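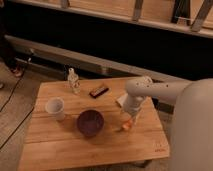
Attachment 1: the table top, bottle and bowl end

Print this page | E-mail this ticket

Search tickets Enter keyword or order no. Go

Hi again, me with the wobbly Visser table! I did what you suggested on Saturday and went round all the leg bolts with the 5 mm key (two were slack, oops), and it's much better, but it still rocks if I lean on the front right. I had the cup and the purple bowl on it this morning and got a proper slosh.

The seams between the boards bother me a bit too. Are they meant to show like that? I can get a bank card into one of them for around 9 mm. I'd rather not send it back, it's lovely wood! Could Pletetti just post me a new foot for that leg?

Status: waiting for reply

E-mail link | Print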